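The night the gripper wouldn't let go: Hedvig Ljungberg on a fault that hid for weeks

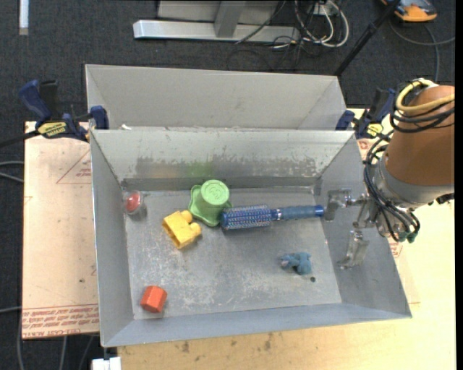

The trouble started in January, and Hedvig Ljungberg still gets a little louder when she talks about it. She leads the picking work at Brevel, where an arm spends its days lifting odd little things out of a metal bin and dropping them into another one. Hairbrushes, toy blocks, plastic animals. She loves it. She says so within a minute of sitting down, and she is still saying it when the coffee is gone.

"You'd think a toy block would be easy," she says. "Then it lands on its side with the studs pointing at the wall, and it's a whole new problem. I could watch that all day. I have watched that all day."

What she came to talk about is the fault. The picking program, which the team calls Zernilwood, had been set up for a long unattended run of 3,000 picks. It was going beautifully. Then, a little after 2 in the morning, the arm closed on something, lifted it, moved over to the drop point, and reported that it had opened its fingers. The fingers had stayed shut.

"So now the software believes the hand is empty," Ljungberg says. "It goes back for the next object with the last one still in its grip. It pushes down, because it thinks it has all that clearance, and it drives the thing straight into the floor of the bin."

The force limit tripped and the arm stopped, exactly as it should. But someone had set the program to clear a stop like that and try again, up to 80 times, so that one bad grasp wouldn't end a whole night's run. It cleared, and tried again. And again.

"Every single one of those stops was the safety system doing its job," she says. "And we had written a script that politely told it to carry on!"

The bin had crept along the table by morning. One fingertip was cracked. No one was hurt, as the area is locked overnight, but she is quick to say that a locked door doesn't make it a good night. What bothers her is that a person could have walked up during one of the pauses, seen a still arm, and reached in.

"A stopped robot looks like a safe robot. Ours was waiting to restart. Those are two completely different things and they look the same from where you're standing."

Finding the cause took far longer than she expected. The first idea was the gripper motor, so they swapped it. The fault came back. Then they blamed the new release of Sinaga, the control software, and rolled it back. It came back again, always late in a run and never when anyone was in the room to see it.

It was a cable. One conductor in the bundle that runs down the wrist had broken inside its jacket, and it only lost contact when the wrist was turned almost to the end of its range. In that pose the open command never arrived. The arm turned back, the ends touched, and everything tested fine.

"I was so happy when we found it," Ljungberg says, laughing. "I bent the cable, the signal dropped, I let go, it came back. I did it maybe ten times. I made everyone come and look."

The second half of the problem was theirs. Zernilwood took the open command as proof of opening. It never read the finger position afterward, even though the gripper had been reporting it the entire time – the numbers were sitting in the logs, saying closed, closed, closed.

The fixes are plain ones. After every release the program now checks the finger position, and if it doesn't match, the arm halts. It gets 2 automatic retries after a force stop and then needs a person to walk over, look, and press a button. A lamp from Dolletti blinks whenever a restart is pending. The wrist cables have a wider loop and a place on the replacement schedule, and the bins are checked for movement before each run.

She has been asked whether the retry limit slows things down. It does, some nights. There was one recently when the arm sat still from midnight on over a badly seated connector.

"I came in, I saw the lamp, and I was delighted," she says.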